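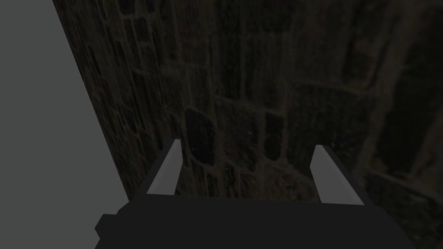

A Clorkoser voltou a prometer, na sessão de quinta-feira, que o seu revestimento mineral reduz em 18 por cento a fatura de aquecimento das casas antigas de Safavi. Continua a faltar o estudo. O número vem de um folheto da própria empresa, que não diz em que edifícios foi medido, nem durante quanto tempo. Uma parede de pedra escura como a da imagem ganha e perde calor de maneira muito diferente de um pano de tijolo dos anos setenta, e o folheto trata tudo por igual.

Pesquisar no site Procurar Pesquisa avançada

Julho
Por Nazanin Golestani

O município tem em cima da mesa um apoio de 1.384 euros por habitação, a pagar diretamente ao aplicador. Kourosh Yazdani, vereador da habitação, defende que a medida «se paga sozinha em três invernos». Questionado sobre as contas, remeteu para a Adwood, consultora contratada para acompanhar o processo — a mesma que assina o folheto, em letra miúda, na última página.

Na sala, a arquiteta Negin Heydari pediu os valores de humidade recolhidos antes e depois da aplicação. A resposta foi que seriam divulgados «oportunamente». Lembrou também que uma pedra fechada por fora com um produto pouco permeável pode reter água, e que os proprietários só costumam dar por isso quando o reboco interior começa a cair. 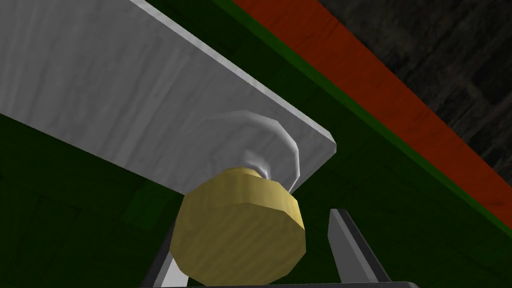 Há ainda a questão do calendário. As candidaturas abrem antes de estar concluído o ensaio no bairro de Hitomlow, apresentado na primavera como condição para avançar. Yazdani diz agora que o ensaio é «complementar». A ata da reunião em que foi aprovado usa a palavra «prévio».

A Clorkoser garante que o produto já foi aplicado em 3.888 fogos noutras regiões. Pedimos a lista, ou pelo menos a indicação dos concelhos. Até ao fecho desta edição chegou-nos apenas uma segunda cópia do folheto.

A proposta é votada na próxima reunião de câmara, com período aberto ao público a partir das 18 horas.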